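Fitting Out a Two-Arm Cell on a Student Budget
Project report, submitted December 20, 2018

1. What we were asked to do

The brief was to plan, price and order the equipment for a bench cell with two small robot arms, to be shared between our year and the one below. The department had already settled the matter of the arms themselves, so we expected the rest to be a shopping list. It became a spreadsheet with 86 rows, and we now know more about delivery charges than we ever wished to.

2. Choosing suppliers

We asked for quotes from Orirov, Hajdu and Tarnwood. Orirov replied the same afternoon with a price for a complete cell, including a safety cage fit for a car plant. Hajdu sold everything we wanted as separate parts and charged postage on each of them. Tarnwood sent a very handsome catalogue and then went quiet.

We went with Hajdu for the rail, corner posts and mounting plates, and talked them into a single delivery. It came on two pallets. The Trokdale workshop cut the tabletop for us and billed the department internally, in a sort of money that we never saw and are told is not real until the end of the year.

3. Where the budget went

Our mistake was to treat everything smaller than an arm as loose change. Bolts, cable wrap, spare fingers and connectors had one line between them in the first draft, marked "sundries". By the second draft sundries had passed the rail. We gave each item its own row after that, and the total went up again, though at least we could see it happening.

The patterned wall panels caused the longest argument. Plain boards were cheaper. The case for a pattern was that later groups want to work on camera views and would like something busy behind the arms. We ordered the pattern and cut the second toolbox - a decision one half of the group still brings up.

We had also set aside 200 pounds for test objects, on the grounds that proper test objects ought to come from a proper supplier. A set of machined blocks would have used all of it. Artificial fruit, a plate, a roll of duct tape and a plastic bag did not come close, and they give the grippers a far wider range of things to get wrong. 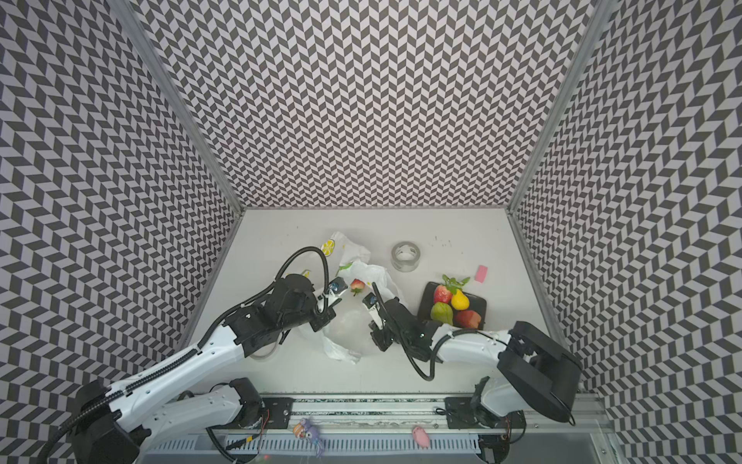 The money left on that line went on spare fingers, which we had under-ordered. Our plan allowed for one spare pair per arm. We would now ask for 5 pairs in all and keep them in a drawer with a lock.

4. What we would change

Order cables first. They had the longest wait of anything on the list and cost the least, so they sat at the bottom of the spreadsheet where we did not look until December.

Leave money for soft and crumpled things as well as solid ones. A bag is nearly free, but it wears out and needs replacing, and a budget that only thinks about one-off purchases has no place to put it. We have added a small yearly line for this. The finance form has no code for "bags", so it is down as packaging.

Finally, get the delivery charge in writing. The full spreadsheet is in the appendix, including the rows we are not proud of.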